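Moving to Buvville: Your Questions About the Town Library, Answered

By Ankit Chauhan
4/5/23
5 min read

So many of you wrote in after my last piece about settling in Buvville, and more than half the letters were about the library on Montoya Street! I've gathered up the ones that came in most often.

Do I need proof of address to get a card?
You do, but they're kind about it. A lease, a utility bill or even a piece of mail from your new bank will do. If you're still staying with family, ask for the guest card, which is good for 30 days and lets you take out everything except the new releases.

How many books can I have out at once?
More than you can carry home, I promise. The limit is 200 per household, a number I've always assumed was set by somebody with a lot of children and picture books. Movies and music are counted separately.

Can I borrow from Luswood and Pirora too?
Yes, and please do, because the Luswood branch has the better cookbook shelves. Put a hold on anything in the shared catalog and it comes over on the van - usually within the week, a bit longer around the holidays. 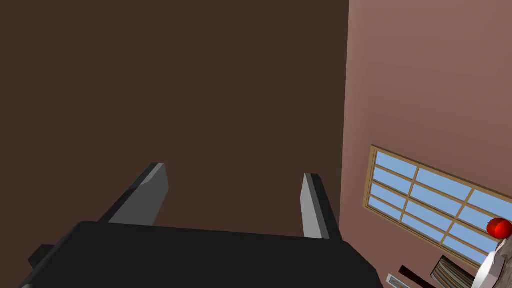
One reader wrote that her holds from Pirora kept going back before she could pick them up, and that changing her notices from email to text put an end to it. You can do the same under "My Account," or just ask at the desk.

Are there late fees?
Not on books, not anymore. You'll be billed if something is gone for good, though the bill disappears once the book comes home.

Is the local history room open to everybody?
It is, though you'll want to call ahead. There are 400 maps in there, along with a much-loved reprint of a 1587 herbal that you're welcome to leaf through at the big table. Pencils only, and bags go in the lockers by the door.

Where should I park?
Behind the building, off the alley. The spaces in front are for 30 minutes, and I've got the tickets to prove it - two of them, both from story time.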